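Foro Madera y Hogar > Acabados > Tablero claro sin que amarillee: ¿aceite, cera dura o barniz al agua?

encina_vieja
domingo 27 de noviembre
Mensajes: 302

¡Buenas a todos! Por fin tengo el tablero de la mesa del comedor encolado y cepillado y estoy que no quepo en mí. Es fresno, seis tablas, con una veta preciosa, y llevo desde octubre dándole vueltas al acabado. Lo he lijado a 100, luego 150 y 180, y ahí me he parado porque quería preguntaros antes de meter la pata.

Lo que tengo clarísimo es que no quiero que se ponga amarillo. La mesa anterior (pino, barniz sintético de bote, la hice con más ganas que cabeza) empezó rubia y acabó color mostaza en dos veranos. Esta le va a durar a la familia, si todo va bien, así que quiero que siga pareciendo madera recién cepillada. En casa se come en ella todos los días, hay dos críos y se derrama de todo.

He hecho pruebas en recortes con el aceite-cera Nornix en la versión natural y en la versión con pigmento blanco. La natural me oscurece el fresno más de lo que quería, como si estuviera mojado. La blanca me encanta al tacto, pero en los poros grandes se queda el pigmento y parece harina. El tono que busco va por aquí, claro y con la veta derecha bien a la vista: 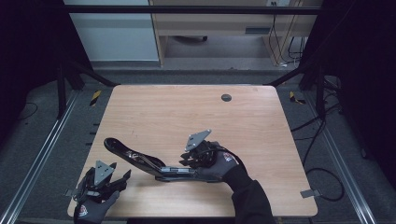
tapaporos77
Mensajes: 3.323

Barniz al agua, dos componentes, mate, y a vivir. Con ese tono en la cabeza yo ni me lo pensaría. El aceite, por muy blanco que te lo vendan, moja la fibra y la madera sube de color sí o sí. El barniz al agua es lo que menos la cambia, y con dos niños me parece una locura depender de una cera. Yo llevo usando el Plusar mate en encimeras y mesas y las primeras están como el primer día. Tres manos a rodillo de pelo corto, lijado suave entre la primera y la segunda, y listo.

virutas_de_lugo
Mensajes: 251

Pues yo discrepo, y con cariño, tapaporos :) El barniz al agua queda claro, sí, pero el día que un crío clave un tenedor ¿qué haces? Lijar el tablero entero. Con aceite-cera lijas un palmo, das una gota con un trapo y a la semana no sabes dónde estaba. Para una mesa en la que se vive, lo reparable gana siempre.

Encina, lo de la harina en los poros me pasó igual con roble. Fue por dar demasiado producto. Pon muy poco, pero poquísimo, extiéndelo con una almohadilla blanca y retira a los diez minutos con un trapo de algodón limpio, cruzando la veta primero y después a favor. Los poros se limpian casi del todo. Y la segunda mano, con el natural, ya no con el blanco.

encina_vieja

¡Anda, eso de la segunda mano con el natural no se me había ocurrido! Yo había dado blanco sobre blanco. Esta tarde preparo otro recorte.

Tapaporos, lo del Plusar me tienta, pero me da miedo el tacto. Una vez toqué una mesa barnizada al agua en la tienda de Tosta y era como pasar la mano por una carpeta.

tapaporos77

Eso es porque iba cargada o porque era satinado. En mate y con manos finas se nota el poro perfectamente. Y si al final de todo, con el barniz bien curado, pasas una almohadilla gris sin apretar, se queda una seda. Te lo digo de verdad, haz la prueba antes de descartarlo.

Lo de reparar un palmo no lo discuto. Lo que discuto es que haya que reparar tanto. Una cera con niños es vino tinto, rotulador y cerco de vaso caliente, y a los dos años estás dando otra mano a toda la mesa.

la_gubia_azul

Hola, me meto porque este tema me apasiona. Hay un paso del que no habéis hablado: levantar el pelo. Si vas a barniz al agua, humedece el tablero con una esponja bien escurrida, deja secar toda la noche y repasa a 180 a mano, sin bajar más. Si te lo saltas, la primera mano queda como lengua de gato. Con aceite también lo hago, aunque ahí hay quien dice que no hace falta.

Otra cosa: con fresno yo pararía en 150 si va aceite. A 180 se cierra y agarra menos.

virutas_de_lugo

Lo de 150 lo firmo. Y da las dos caras, encina, la de abajo también, aunque no se vea. Tengo un tablero abarquillado en el taller que me lo recuerda cada mañana.

mediacana

¿Y jabón? Lo pregunto en serio. En una mesa de haya uso escamas de jabón Tunstall disueltas en agua templada y la madera se queda casi blanca, mate total, con un tacto que no he encontrado en ningún otro acabado. Hay que repetir cada pocas semanas al principio, eso sí, y el tinto lo marca. Pero a mí me relaja darle su friega un domingo por la mañana.

tapaporos77

Jabón con dos niños. Madre mía. Me voy a tomar un café.

mediacana

Con tres, los míos. Y la mesa sigue viva :D

encina_vieja

¡Me estáis liando y me encanta! Vuelvo con los recortes hechos: uno con Nornix blanco retirado a conciencia y natural encima, otro con Plusar mate (me ha dado un culín un vecino) y otro con jabón, que ya que estamos... Los he puesto en la ventana de la cocina, con media tapada con cinta para ver cuánto cambian con el sol.

A primera vista el del barniz es el más claro, te lo concedo, tapaporos. Pero la mano se me va todo el rato al del aceite. El de jabón lo dejo secar hasta mañana y le echo tomate frito.

la_gubia_azul

Échale también café y déjalo toda la noche. ¿La cinta es de carrocero? Si la dejas muchos días al sol te va a costar sacar el pegamento, yo pondría cartón.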